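Town trust survey: is 142 answers enough to say anything?
Clelberg Residents Board > Local Government > Surveys

planska_walker
The county posted the results of the trust in local government survey. Clelberg had 142 completed forms. The headline is that trust in the council dropped between the first round and this one. Has anyone read the method notes? I can't tell if they asked the same questions both times.

Adams
They didn't. Question 17 used to ask if you trust "the town council." Now it says "local authorities," which a lot of people will read as including the police and the school board. You can't put those two numbers side by side and call it a drop.

planska_walker
That's what I was afraid of. Is the old form still online?

Adams
The library has a paper copy at the desk. The old scale had five points and the new one has four, with no middle answer.

banine_st
I think you are both being picky. I filled it in at home in March and it was clear enough what they meant. People here are unhappy with the council and the survey says so. 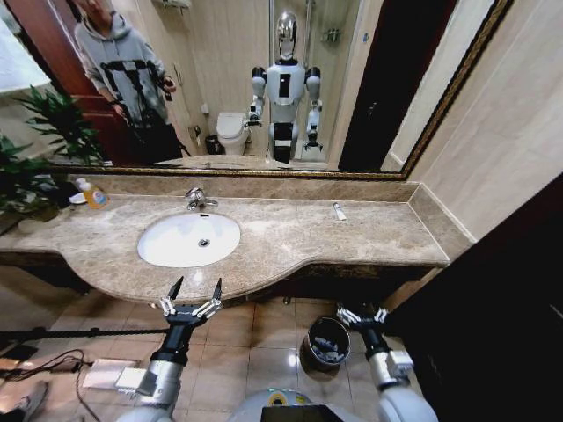

Bathroom counter and sink, my place

Adams
Being unhappy and trusting them less are two separate things. I'm unhappy with the bus schedule. I still trust the people who count the votes.

banine_st
Fine, but turnout went down too. That isn't a wording problem.

Lorna Menzies
I did door-to-door interviews for the first round. We went back to a house up to 2 times if there was no answer. This round was online only, so older residents on the Planska side are probably missing. I would want the results by age before I believed any change, up or down.

planska_walker
Can we ask for that?

Lorna Menzies
Yes, write to the county records office. Ask for the age table and both questionnaires.

banine_st
I still say the direction is right, even if the size of it is off. I'll sign the request if you write one.

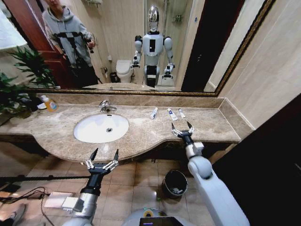

Draft request to the county (please comment)

planska_walker
"We ask for the Clelberg results by age group, the full wording of both questionnaires, and a note on how people were invited to take part."

Adams
Add the response rate. Otherwise good.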